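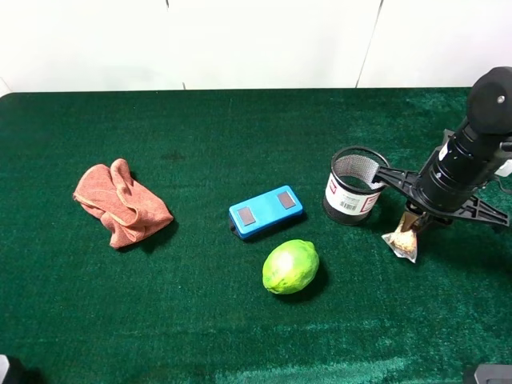

Vitivow
2022년 5월 21일

책상 정리 이어서 적는다. 서랍은 4월에 끝냈고 이번에는 상판 차례다. 서랍 때 쓴 글을 못 본 사람도 읽을 수 있게 처음부터 쓴다. 길어질 것 같다.

방법은 단순하다. 상판에 올라와 있는 것을 종류별로 묶고, 묶음마다 있을 곳을 정한다. 있을 곳이 안 정해지는 물건은 따로 둔다. 버릴지 말지는 맨 나중에 생각한다. 처음부터 버릴 것을 고르면 손이 멈춘다. 서랍 할 때 그래서 이틀을 날렸다.

우리 집 책상은 초록색 천이 깔려 있다. 펠트 같은 보풀 있는 천이다. 이사 올 때 깔았고 그 뒤로 한 번도 안 걷었다. 겨울에 팔꿈치가 차갑지 않아서 좋고, 컵을 내려놔도 소리가 안 난다. 단점은 먼지와 부스러기다.

천 얘기가 나왔으니 청소법부터. 물걸레는 안 쓴다. 보풀이 눕고 마르면서 얼룩이 진다. 마른 솔로 한 방향으로 쓸고, 테이프로 찍어내고, 그래도 남는 건 청소기 좁은 노즐을 댄다. 노즐을 바짝 붙이면 천이 빨려 올라오니까 조금 띄운다.

테이프는 박스용이 낫다. 옷에 쓰는 롤 테이프는 접착이 약해서 과자 가루까지는 안 잡힌다. 대신 박스 테이프는 오래 붙여두면 보풀이 같이 뜯긴다. 찍고 바로 뗀다.

결이 눌린 자리는 솔질을 반대로 한 번 하면 어느 정도 돌아온다. 스탠드 다리 밑에 눌려 있던 자리는 안 돌아왔다. 거기는 스탠드를 다시 올려놓을 거라 상관없다.

상판에 왜 물건이 쌓이는지 생각해 봤는데, 우리 집은 현관에서 제일 가까운 평평한 곳이 이 책상이다. 들어오면서 손에 든 걸 다 여기 내려놓는다. 장 본 것도, 우편물도, 세탁소에서 찾은 것도.

그래서 현관 쪽에 접시를 하나 뒀었다. 열쇠와 카드는 접시로 갔다. 나머지는 그대로 책상으로 왔다. 접시가 작은 탓도 있고, 장바구니를 접시에 올릴 수는 없으니까.

묶음은 이렇게 나눴다.
필기구
종이
먹는 것
천으로 된 것
전선
나머지
여섯 개다. 원래 더 잘게 나눴는데, 잘게 나누면 한 개짜리 묶음이 생기고 그게 또 자리를 차지한다.

천으로 된 것부터. 수건이 책상에 올라오는 건 내 버릇이다. 손 닦고 들고 와서 그대로 둔다. 접지도 않는다. 걸 곳이 욕실에만 있어서 그런 것 같아 책상 옆면에 고리를 하나 달기로 했다.

고리는 붙이는 것과 집게로 무는 것 중에 고민했다. 책상 옆면이 거칠어서 붙이는 건 며칠 못 갈 것 같다. 집게형은 상판 두께에 맞는 걸 찾아야 한다. 자로 재보고 주문할 생각이다.

수건 색 얘기도 잠깐. 손 닦는 건 분홍 계열, 먼지 닦는 건 회색으로 나눠 놓았다. 빨 때 따로 모으기 편하다. 예전에는 다 흰색이어서 뭘로 뭘 닦았는지 알 수가 없었다.

다음은 전선. 이건 금방 끝났다. 안 쓰는 충전선은 서랍 정리 때 이미 뺐고 상판에는 매일 쓰는 것만 있다. 벨크로로 묶어서 책상 뒤로 넘겼다. 너무 팽팽하게 묶으면 단자 쪽이 꺾이니까 손가락 하나 들어갈 만큼 남긴다.

벨크로가 천 보풀에 붙는다는 걸 몰랐다. 걸리는 면이 바깥으로 나오게 묶으면 책상 천에 달라붙어서 뗄 때마다 보풀이 일어난다. 부드러운 면이 밖으로 가게 다시 묶었다.

종이는 오래 걸렸다. 영수증, 설명서, 쪽지, 공과금 고지서가 섞여 있었다. 고지서는 금액 확인하고 앱에서 낸 걸로 나오면 파쇄. 설명서는 제품이 아직 집에 있으면 봉투에, 없으면 재활용.

영수증은 교환 기간이 남은 것만 남겼다. 남긴 건 집게 하나로 물려서 벽에 걸었다. 한 달에 한 번 뒤쪽부터 뺀다. 감열지는 햇빛 받으면 날아가니까 창가 쪽 벽은 피했다.

쪽지가 제일 애매했다. 전화번호만 있고 누구 건지 모르는 것, 단어만 하나 적힌 것. 내 글씨인데 내용을 모르겠는 쪽지가 몇 장 있었다. 하루 더 두고 생각 안 나면 버리기로 했다.
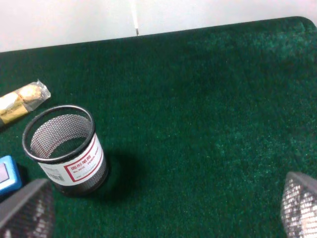 필기구는 통 하나에 들어가는 만큼만 갖기로 했다. 서랍에 있던 것까지 전부 합쳐서 하나다. 통은 검은 철망으로 된 둥근 것을 쓴다. 라벨을 아직 안 뗐다. 빨간 글씨로 圆形笔筒이라고 적혀 있는데 둥근 필통이라는 뜻이다. 그 밑에 No.9172가 있고 왼쪽에 작은 바코드가 있다. 같은 걸 다시 살 일이 있으면 이 번호로 찾으려고 그냥 붙여두고 있다.

펜을 고르는 순서. 종이에 한 줄씩 그어보고 안 나오면 뺀다. 나오는데 끊기는 건 따뜻한 물에 촉을 잠깐 담갔다가 다시 그어본다. 그래도 끊기면 뺀다. 이 두 단계에서 절반 넘게 빠졌다.

남은 것 중에서 같은 색 같은 굵기는 두 자루까지. 검정 볼펜이 압도적으로 많았다. 행사에서 받은 펜은 잘 나와도 손이 안 간다. 그건 모아서 사무실 공용 통에 갖다 뒀다.

결과적으로 통에 들어갈 것은 14자루. 연필 포함이고 가위와 칼은 뺐다. 가위를 같이 꽂으면 손잡이가 커서 펜이 다 기울어진다. 가위는 서랍 맨 위 칸으로 갔다.

철망 통은 바닥에 먼지가 쌓인다. 막힌 통은 씻으면 되는데 철망은 구멍에 물이 남아서 말리는 데 오래 걸린다. 나는 뒤집어서 털고 마른 붓으로 쓸어낸다. 바닥에 키친타월을 동그랗게 잘라 깔아두면 잉크가 흘러도 괜찮다.

통의 위치도 바꿨다. 전에는 오른쪽 앞에 있었는데 마우스 쓰다가 자꾸 팔로 쳤다. 뒤쪽 벽 가까이로 옮길 생각이다. 손을 뻗어야 닿는 거리라 조금 불편해도 넘어지는 것보다는 낫다.

벽에 완전히 붙이지는 않는다. 우리 집 벽은 흰 패널이라 금속이 닿으면 회색 줄이 생긴다. 지우개로 문지르면 지워지지만 자주 문지르면 그 부분만 반질거린다. 손가락 두 개 정도 띄운다.

중간에 받은 쪽지에 답. 정리함은 뭐 쓰냐고 했는데, 서랍 안은 Roltora 칸막이다. 길이를 밀어서 맞추는 방식이고 5칸짜리다. 튼튼한지는 아직 모르겠다. 한 칸이 너무 좁아서 지우개하고 클립만 들어간다.

칸막이를 사기 전에 빈 과자 상자로 먼저 해보는 걸 권한다. 상자를 잘라 넣고 일주일 써보면 어느 칸이 넓어야 하는지 나온다. 나는 그걸 건너뛰고 샀고, 그래서 좁은 칸이 하나 남는다.

먹는 것 차례. 책상에 먹는 게 이렇게 많이 올라올 줄은 몰랐다. 장 보고 와서 냉장고에 넣을 것만 넣고 나머지는 책상에 그대로 두는 게 문제다. 과일, 과자, 차 봉지, 약간의 견과류.

과일은 주방으로. 라임은 상온에 두면 껍질이 말라서 즙이 안 나온다. 키친타월로 감싸서 지퍼백에 넣고 냉장고 채소 칸에 둔다. 이렇게 하면 몇 주는 간다. 반 자른 건 랩으로 자른 면을 바짝 덮고 며칠 안에 쓴다.

라임은 Mulumum에서 낱개로 산다. 망으로 사면 싸지만 꼭 끝에 한두 개가 딱딱해진다. 지난번 영수증을 보니 장 본 물건 중에 과일을 제일 자주 샀다. 포인트가 1158점 쌓여 있었다. 쓸 데는 아직 없다.

차 봉지는 낱개 포장이라 책상에 남겨도 되겠다 싶었는데, 남기면 또 늘어난다. 주방 찬장에 원래 자리가 있다. 상자째 그쪽으로 보냈다. 마실 때마다 일어나야 하는데 어차피 물 끓이러 가니까 같다.

과자가 남는다. 낱개로 포장된 초콜릿 종류는 책상에서 하나씩 먹게 된다. 전부 치우면 찬장까지 가서 봉지째 들고 온다. 해봐서 안다. 그래서 이건 없애지 않고 양을 정하는 쪽으로 간다.

뚜껑 있는 작은 통에 하루치만 담는다. 하루치는 두 개. 아침에 채우고 저녁에 남아 있으면 그대로 둔다. 남은 날은 다음 날 안 채운다. 지금까지 남은 날은 없었다. 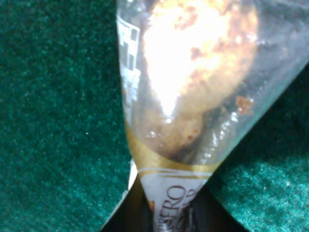
답글 하나는 책상에서 과자를 먹으면 아무리 포장된 것이라도 결국 천에 부스러기가 들어가니 상판에는 아예 두지 말라고 했다. 자기는 천을 깔았다가 그것 때문에 걷어냈다고 한다.

맞는 말이다. 부스러기는 보풀 사이로 들어가면 솔로 안 나온다. 초콜릿은 더 곤란하다. 손으로 문지르면 번지니까 비닐에 얼음을 넣어 위에 올려놓고 굳힌 다음 카드 모서리로 긁어낸다. 기름기는 주방세제를 한 방울 푼 물을 면봉에 묻혀서 두드린다. 문지르지 않는다.

다만 나는 천을 걷을 생각은 없다. 대신 먹을 때 종이를 한 장 깐다. 이면지면 된다. 먹고 나서 반으로 접어 휴지통에 털면 끝이다. 접시를 쓰면 접시가 책상에 남는다.

포장지도 문제다. 까고 나서 책상 구석에 밀어두면 저녁에 한 뭉치가 된다. 책상 밑에 작은 휴지통을 뒀더니 나아졌다. 발로 차이는 위치여서 의자 반대쪽으로 옮겼다.

선물로 받은 과자는 따로 생각해야 한다. 아까워서 안 먹고 두다가 기한을 넘긴다. 기한이 작게 적혀 있거나 접힌 데 들어가 있으면 더 그렇다. 받은 날 기한을 찾아서 통 뚜껑에 적어둔다. 못 찾으면 받은 날짜를 적는다.

여름에는 초콜릿을 책상에 두지 않는다. 오후에 빛이 책상 오른쪽까지 들어온다. 작년에 한 통을 그쪽에 뒀다가 다 붙었다. 올해는 6월부터 찬장으로 옮기려고 한다.

나머지 묶음. 여기가 제일 힘들다. 건전지, 단추, 나사, 머리끈, 어디 뚜껑인지 모를 뚜껑. 작은 상자 하나를 정해서 다 넣었다. 분류하지 않는다. 이 상자가 차면 그때 연다.

건전지만 예외로 뺐다. 새것과 다 쓴 것이 섞이면 나중에 하나씩 끼워봐야 한다. 새것은 포장에 든 채로 서랍, 다 쓴 것은 현관 봉투. 아파트 수거함에 갈 때 들고 나간다.

어디 뚜껑인지 모를 뚜껑은 하나 주인을 찾았다. 딱풀이었다. 딱풀은 이미 말라서 버렸고 뚜껑도 같이 갔다.

나사는 Sithole 선반 조립하고 남은 것 같다. 남으면 안 되는 건지 여분인지 설명서를 찾아보니 여분이 두 개 들어 있다고 되어 있었다. 봉투에 넣고 설명서에 테이프로 붙여놨다. 선반을 버릴 때 같이 버리면 된다.

여기까지 하는 데 거의 다섯 시간 걸렸다. 서랍보다 오래 걸릴 줄은 몰랐다. 쉬지 않고 한 건 아니고 중간에 밥도 먹고 세탁기도 돌렸다. 종이에서 시간을 제일 많이 썼다.

다시 한다면 종이를 맨 처음에 하겠다. 종이는 읽어야 하니까 지친 다음에 하면 같은 줄을 또 읽는다. 수건이나 전선은 졸면서도 할 수 있다.

질문이 더 있어서 몰아서 쓴다. 천은 어디서 샀냐: 원단 파는 데서 폭 넓은 걸로 끊어왔다. 상호는 기억이 안 난다. 책상보다 사방으로 한 뼘 크게 사서 밑으로 접어 넣었다.

천을 뭘로 고정했냐: 밑면에 양면테이프. 모서리는 천이 겹쳐서 두꺼워지니까 삼각형으로 조금 잘라내고 접는다. 둥근 모서리는 가위집을 여러 번 내야 주름이 안 잡힌다. 하기 전에 다림질을 해두면 편하다.

세탁은 어떻게 하냐: 안 해봤다. 걷어서 빨면 줄어들 것 같다. 심하게 더러워지면 새로 끊어서 깔 생각이다. 다음에는 더 어두운 색으로 할까 하다가도 어두우면 흰 먼지가 더 보여서 결정을 못 했다.

마우스는 잘 되냐: 잘 된다. 대신 마우스 바닥에 보풀이 낀다. 이쑤시개로 가끔 파준다. 글씨 쓸 때는 종이 밑에 받침이 필요하다. 그냥 쓰면 연필이 종이를 뚫는다.

앞으로 지킬 것만 적어둔다. 자기 전에 상판에서 먹는 것과 수건만 치운다. 나머지는 주말에 본다. 매일 다 치우겠다고 적으면 사흘 하고 안 하게 된다.

책상 옆면 고리는 재봤더니 상판이 생각보다 두껍다. 맞는 집게형이 잘 없다. 혹시 두꺼운 상판에 쓰는 고리 아는 사람 있으면 답글 부탁한다. 나사 박는 건 말고.

다음은 책장이다. 책은 안 건드리고 책 앞에 올려둔 것들만 할 거다. 언제 할지는 안 정했다. 쪽지 몇 장은 아직 책상에 있고, 하나는 방금 생각났다. 세탁소 접수 번호였다. 내일 찾으러 간다.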